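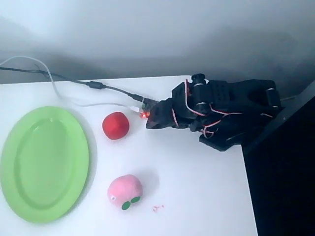
How do you get small soft toys clean without ruining the stuffing? Wash the surface by hand with a little dish soap and cool water, squeeze out as much as you can in a towel, and let the toy dry all the way through before it goes back in the play bin.

2 min read

Plush fruit gets dirty faster than most toys. It goes on plates and under the couch, and sooner or later into somebody's mouth. A plush peach or a round red tomato is small enough to wash in a cereal bowl, so there is no need to wait for a full load of laundry.

Start by looking at the seams. If stuffing is showing, sew the gap closed first. Check felt leaves too. Felt pills and stretches when it is rubbed wet, and dark green felt can bleed onto a pale fabric like pink. Dab a leaf with a damp white cloth. If color comes off, clean around the leaves and keep them dry.

Mix a few drops of dish soap into a bowl of cool water. Dip a soft toothbrush, shake it off, and work in small circles with the nap. Go over the whole toy, even if only one side looks dirty, or the clean patch will show as a ring. Wipe off the soap with a cloth wrung out in plain water. Change the water when it turns cloudy.

Roll the toy in a dry towel and press down hard. Don't twist it. Set it on a rack near a fan and turn it when you walk by. The outside will feel dry long before the middle does. Leave it out for 30 more minutes after you think it's done, then squeeze it over a paper towel. Any damp spot on the paper means more time on the rack.

Keep red toys away from light ones while wet. A white tabletop will also pick up red dye if a wet toy is left sitting on it, so put a towel down.

For the table itself, sweep crumbs up dry before you wipe. A wet cloth smears them, and red crumbs can leave pink streaks on white. If you already have a streak, make a paste of baking soda and water, leave it for 2 minutes and rinse. Try it on a corner first if the surface is glossy.

Play plates can be washed in the sink with the regular dishes. The groove where the rim meets the well holds on to grime, and the toothbrush gets that out. Skip the dishwasher unless the plate is marked safe for it.

Store everything in an open basket or a mesh bag. A lidded plastic tub is fine for toys that are fully dry, but a slightly damp one will make the whole lot smell by August. If that happens, put the toys in a paper bag with a few spoonfuls of baking soda, shake, leave overnight and brush off outdoors.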